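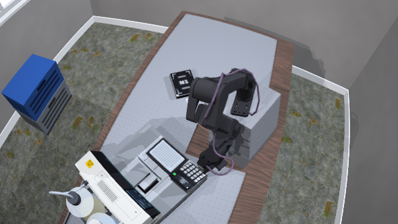
Balance calibration and weighing practice: what changes this fall

The weighing procedure used in the Iscombe and Grekden buildings was last revised before the move to the shared booking system, and parts of it no longer match how the balances are used. A new version takes effect on Thu 22 August. This item covers the changes most people will run into. The full procedure is in the methods folder under Mass, and the old version has been moved to the archive subfolder with its number unchanged.

Scope

The procedure applies to analytical and top-loading balances used for any result that leaves the building. It does not apply to the floor scale in Grekden receiving or to the kitchen-style scales used for ice and waste. The microbalance in Iscombe stays under its own procedure until Danylo Vasylenko finishes the review of the draft he circulated in June.

Daily check

The daily check is now done with two weights instead of one. The lower weight should be near the smallest load expected that day and the upper weight near the largest. A single check at mid-range confirms very little at the low end, where repeatability dominates, and the June drift data showed two balances passing at mid-range while reading high with small loads.

Steps are unchanged in outline. Confirm the level bubble, close the draft shield, tare, place the weight with the lifter or forceps, wait for the stability indicator, record the value as displayed. Do not round. Do not re-tare between the two weights. If the zero has moved after the second weight is removed, write down the zero reading as well.

The tolerance for each weight is on the card attached to the balance. Cards printed before the new version show one tolerance only and should be discarded. Zoia Semeniuk has the replacements.

Failed checks

A failed daily check may be repeated once, after cleaning the pan and leveling. The first reading is kept in the log. Several pages from the spring show a failing value struck out and a passing value written above it, with no initials. An entry like that cannot be used as evidence of anything, and the results from those days had to be supported from the control samples instead.

If the repeat also fails, tag the balance out and run the internal adjustment only after the failure has been logged. An adjustment run before the entry is made erases the as-found condition. We then have no way to say how far back the problem goes, and every result since the last good check has to be treated as suspect.

Warm-up

Warm-up time after a power interruption depends on the balance class and is given in the table in section 5. The analytical balances should stay on standby overnight. Switching them off at the wall to save power costs more in lost morning time than it saves, and the first readings after a cold start are outside tolerance often enough that we no longer accept them for reporting, even when the daily check passes.

Static and drafts

Static remains the most common cause of unstable readings in winter and it is not limited to winter. The air in the Iscombe second-floor rooms was below the recommended humidity for much of June while the chiller was running in dehumidify mode. Symptoms are a slow creep in one direction, or a reading that changes when the operator's hand approaches the shield door. Plastic weigh boats and dry powders are the worst combination.

Use the ionizer for powders weighed into plastic. Pass the boat through the ionizer field empty, then again after filling. Glass vessels should be allowed to sit inside the draft shield with the door closed until the reading settles. Wiping glass with a dry tissue immediately before weighing adds charge and should be avoided. Antistatic boats are stocked on the same shelf as the regular ones, in the yellow carton.

Temperature has a similar signature. A vessel warmer than the chamber sets up a convection current and reads light. Anything that has come out of an oven goes to the desiccator first. The minimum cooling times in the old procedure were based on small crucibles and were too short for the larger dishes now in use, so a second column has been added for dishes.
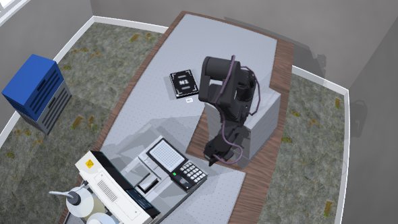

Vessels from the cold room need the same treatment in reverse. Leave them closed until they reach room temperature, or moisture will condense on the outside and the reading will climb and then fall as it evaporates. The procedure gives no fixed time for this because it depends on volume. Weigh twice with an interval between and accept the value when the two agree within the repeatability limit on the card.

Minimum weight

Each balance now has a stated minimum weight, determined from ten repeat weighings of a small load during the annual service. Net sample masses below this value may not be used for reported results on that balance. The tare vessel does not count toward the minimum. This point has been misread more than once: 10 mg of sample in a 20 g flask is still a 10 mg weighing.

If a method calls for a mass below the minimum, there are two options. Move to a balance with a lower minimum, or weigh a larger amount and dilute. Dilution needs a note in the worksheet and an updated uncertainty line. Timothée Pruvost has revised the uncertainty spreadsheet so that the dilution term is filled in from the flask and pipette classes. Older copies saved on individual drives will not have this and should be deleted.

Reference weights

The working sets went out to Onyshchenko for recalibration in June and have all been returned. Of the pieces submitted, 13 were outside their class tolerance as found. Most of these were low, which is consistent with wear from handling, and most were in the two sets kept in open trays. Affected pieces have been withdrawn and replaced. The impact assessment is complete and no reported results needed correction.

The new certificates list conventional mass and expanded uncertainty for each piece. Use the certificate value in the log, not the nominal value. For example, the 1,000 g and 2,000 g pieces in the Grekden set both carry corrections large enough to matter on the top-loaders with the finer readability.

Weights are to be returned to the case after each use and the case closed. They are never to be handled with bare fingers or with latex gloves, which leave a residue. If a weight is dropped, it is withdrawn whether or not a mark can be seen. Report it the same day. There is no penalty for reporting, and a dropped weight put back in the case can affect months of work.

Records

The paper log stays in use beside each balance through the changeover. Entries are also made in Adia, under the equipment number, using the form titled Balance daily check v2. The form will not accept a value without a weight identification number, and it calculates pass or fail from the stored certificate values. When the paper entry and the Adia entry disagree, the paper entry stands until the difference has been explained.

Radymyr Stetsiuk moved 3,868 past check records into Adia over the summer. Records from before the equipment renumbering appear under the old number with a cross-reference. Searches by room will miss them, so search by serial number when looking at long-term drift.

A control chart is now generated for each weight on each balance. Warning limits are set at two standard deviations and action limits at three, from the most recent stable period. A single point outside the warning limits needs no action. Two consecutive points outside the same warning limit, or a steady run on one side of the center line, should be reported even if every check has passed. The length of run that triggers a report is set in section 9.

Training

Everyone on the current authorization list needs to read the new version and sign the read-and-understood sheet in Adia before using a balance for reported work. People authorized for powders need to repeat the practical as well. It consists of a two-weight check, a set of replicate weighings by difference, and one deliberately charged vessel. Allow an hour. Slots are on the booking page under Training, and Svitlana Romaniuk is the contact for anyone on the night rotation who cannot make a daytime slot.

Comments on the procedure go on the change request form, with the section number. Two requests already received, one on buoyancy correction for low-density liquids and one on the wording of the leveling step, are being held for the next revision.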